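About Brakmont School

Our School

Brakmont School is an independent day school serving students from kindergarten through grade 12. The school stands on the east bank of the Irkura, a short walk from the center of Morovberg, and draws its students from the town and from the farming districts on either side of the river. Current enrollment is 1,109.

The school is governed by a Board of Trustees and is organized as a nonprofit corporation. It has no religious affiliation. Admission is open to all qualified applicants, and the school does not discriminate in the administration of its educational policies, admission policies, financial aid, or athletic programs.

Mission

Brakmont School prepares young people to read closely, reason well, and take a useful part in the life of their community. The faculty holds students to a high standard of work and gives them the time and help they need to meet it.

History

The school began as an evening program for the children of mill families. Classes met in two rented rooms above a feed store on Depot Street. A day program for the lower grades followed, and when the mill closed its own school the trustees purchased the building and moved all classes to the present site. The original brick schoolhouse is now the Lower School. It has been enlarged twice, most recently to add the music rooms on the north side.

The Upper School was opened after a long period in which students left Brakmont at the end of grade 8 and completed their education elsewhere. Its first graduating class had 20 members. Several of their children and grandchildren have since attended the school.

Academic Program

The Lower School (kindergarten through grade 5) places reading, writing, and arithmetic at the center of the day. Each class has a lead teacher and shares an assistant with the adjoining room. Music, art, and physical education are taught by specialists.

The Middle School (grades 6 through 8) introduces separate courses in science, history, and a second language. Students choose Spanish, French, or German and are expected to remain with that language through grade 8. Study hall is held daily at 2:40 p.m.

The Upper School (grades 9 through 12) requires four years of English and mathematics, three years of laboratory science, three years of history, and three years of one language. Seniors complete a written project under the direction of a faculty adviser. The full course catalog is available from the Upper School office and is revised each July.

Student Life

Students take part in team sports, theater, debate, chorus, and orchestra. The fall play and the spring concert are open to the public. Bravo, the student magazine of writing and art, is published twice a year and is sold at the front desk. Submissions are accepted from students in all three divisions.

Upper School students complete 20 hours of community service in each year of attendance. Placements are arranged with the Morovberg public library, the food pantry, and the Irkura river trail.

Campus and Facilities

The campus includes three classroom buildings, a library, a dining hall, a gymnasium, and two playing fields. The theater seats 190. Rooms may be reserved by outside groups when classes are not in session; requests should be made in writing to the business office.
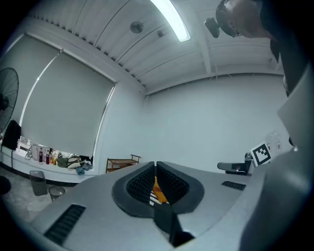
Tuition and Financial Aid

Tuition is set by the Board of Trustees each spring. Financial aid is awarded on the basis of need, and 190 students receive assistance in the current year. Families must apply for aid annually. An application for aid has no bearing on the decision for admission.

Visiting the School

Tours begin at the main entrance at 9:15 a.m. and last one hour. Appointments are required and may be made through the admissions office. Visitors should park in the lot off Mill Lane and sign in at the front desk before entering any classroom building.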